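The Ferry to Caritz

I moved to Galtent in January for the dumbest reason a person can move anywhere, which was that the rent was 200 a month and the listing said "sea view if you lean." I leaned. There was the sea all right, a little gray stripe of it between the fish plant and the back of the Esteves bakery, and I was so pleased I signed the lease standing up!

My plan was to finish my book. I'd been finishing my book for a good long while by then (it was about lighthouses, don't ask) and I figured a town with one bar and one ferry would leave me nothing better to do. What I hadn't figured on was the ferry. It ran across to Caritz and back, twice a day, and it blew its horn right under my window at a quarter to six in the morning like it had a grudge.

So I did what any grown woman would do and wrote a letter to the Faso Line. Then another one. By spring I'd sent so many that the girl in the ticket office waved when I went by, and I was getting more pages out of that horn than I ever got out of lighthouses. I described it as a cow falling down a well. I described it as my uncle's trombone. I was on fire.

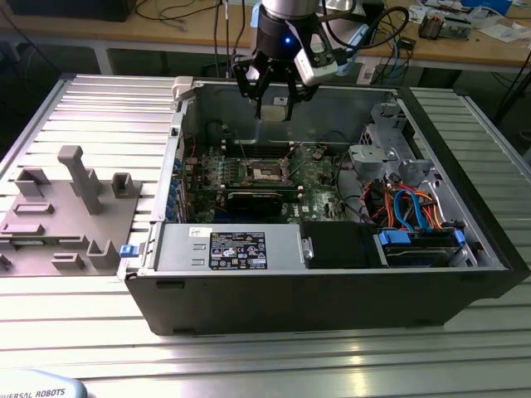 My downstairs neighbor told me I had it all wrong, that the horn wasn't for the people getting on, it was for the old man on the Caritz side who lit the lamp at the landing, and he'd been gone for years, and the captain still blew it anyway. She said this while hanging out dish towels. She said if I wanted to complain I should at least ride over once and see the place.

Well, I sulked for a week and then I bought ticket 1441, and I still have it, it's in the lighthouse folder. I stood at the rail in my good coat with my teeth chattering. It was dark out, and flat calm, and when the horn went off over my head I nearly jumped in the water. And then I waited. I don't know what for! I was looking at the Caritz side so hard my eyes ran.

Somebody lit a lamp.

It was a kid, maybe ten, in rubber boots, holding it up as high as she could reach. The captain gave the horn one more short tap, and she put the lamp down on a hook and went back up the hill, to breakfast I guess.

I rode home on the same boat and bought two rolls at Esteves and put one outside my neighbor's door. I had a letter to Faso on the kitchen table, half done, with the trombone in it. I turned it over and started on the back.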